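Section 4: Listing a vehicle for sale

This section covers adding a used vehicle to your Clustach dealer account, setting its price and publishing it to your public page. You need a staff login with listing rights. If the Listings tab is greyed out, ask your account administrator to change your role under Settings.

4.1 Before you start

Have the following ready:

The 17-character VIN
The odometer reading, in kilometres
The colour name as the manufacturer gives it
Your asking price before tax
The safety inspection certificate, if your province requires one

Note: Clustach saves a draft each time you move to a new screen. It does not save while you are still typing in a field.

4.2 Enter the vehicle details

1. Open Listings and select Add Vehicle.

2. Type or paste the VIN, then select Decode. The year, make, model, engine and drivetrain fill in by themselves.

3. Check the trim level. Decoding returns the base trim for some models, and the correct one has to be picked from the drop-down list.

4. Enter the odometer reading. Use numbers only, with no commas or spaces.

5. Enter the exterior and interior colours. These appear in the listing title, so check the spelling.

6. Choose a stock number or leave the field blank to have one assigned. Dealers who also use Brulon for inventory should enter the Brulon stock number here – the nightly sync matches vehicles on this field alone.

Caution: Changing a stock number after the first sync creates a second listing. Delete the older listing by hand before the next sync runs.

4.3 Add photos

1. Select the Photos tab.

2. Drag your files into the upload area, or select Browse. Each listing holds up to 25 photos.

3. Wait for the green check mark on every thumbnail. Leaving the tab early cancels any upload still in progress. 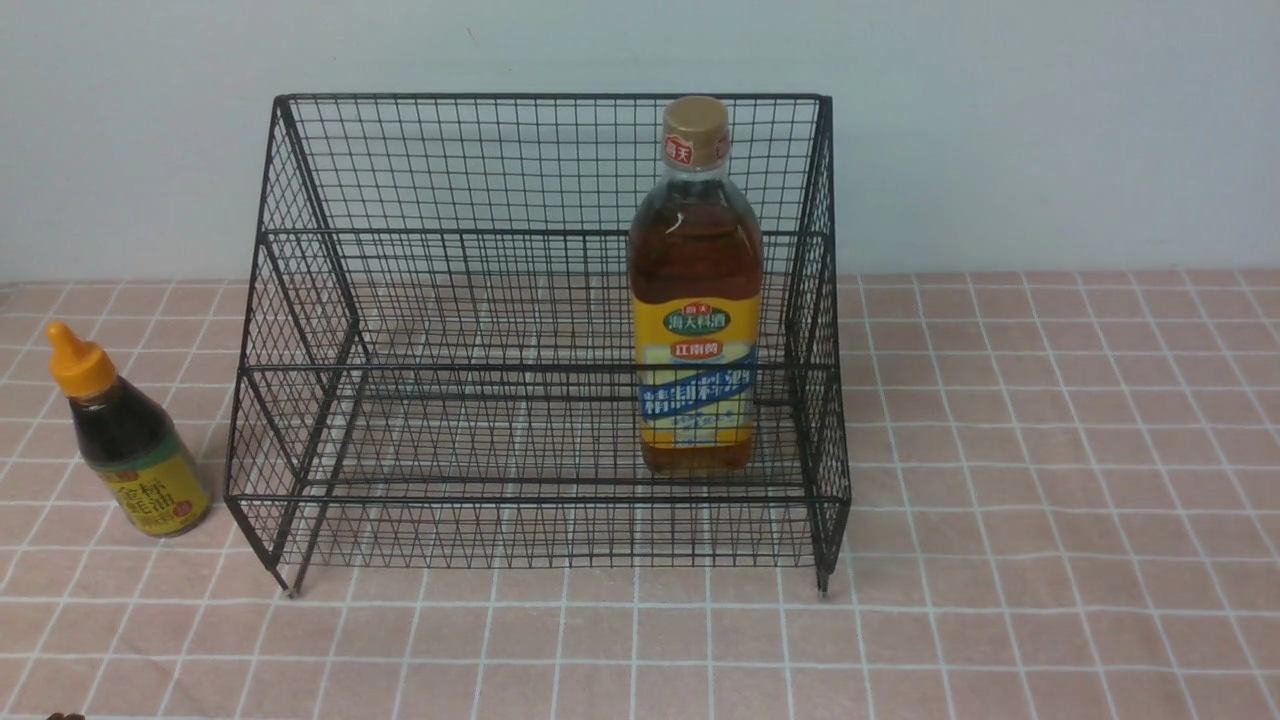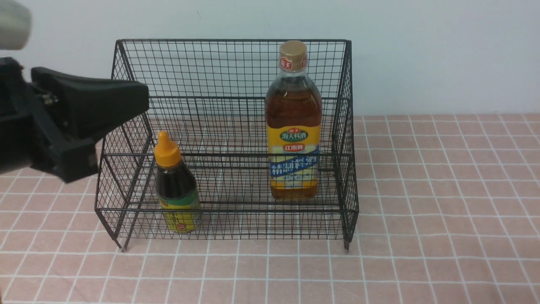
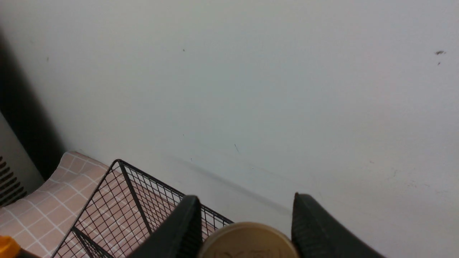
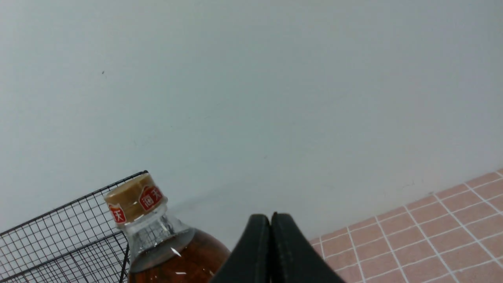 4. Drag the thumbnails into the order you want. The first one is used as the cover on search pages.

5. Select Save Order.

Note: Licence plates are not blurred automatically. Use the Blur tool under Edit for each photo that shows one.

4.4 Set the price and payment

1. Enter the asking price in the Price field. Do not include sales tax.

2. Add any fees you charge. A documentation fee of $279, for instance, goes on its own line and is shown below the price.

3. To show a payment estimate, switch on Display Payment. Enter the term, the interest rate and the down payment. The estimate then appears as a biweekly amount, such as $189.

4. Select Preview and read the wording under the payment. It has to state the term, the rate and the total cost of borrowing.

Caution: You are responsible for making sure the advertised price meets the rules in your province. Clustach does not check this. If your province requires all-in pricing, add the fees to the Price field and leave the fee lines empty.

4.5 Publish the listing

1. Select Review. Missing fields are marked in red and have to be filled in before you can go on.

2. Choose where the listing will appear. Your own page is always selected. Fonseca and Prider are offered if you have linked those accounts.

3. Select Publish.

Your own page updates right away. Linked sites can take up to 4 hours.

4.6 If the listing does not appear

Check that the status reads Live and not Draft – a listing goes back to Draft when its VIN is edited. If the status is Live but the vehicle is missing from a linked site, open Settings, select Connections and sign in to that site again. Then return to the listing and select Resend.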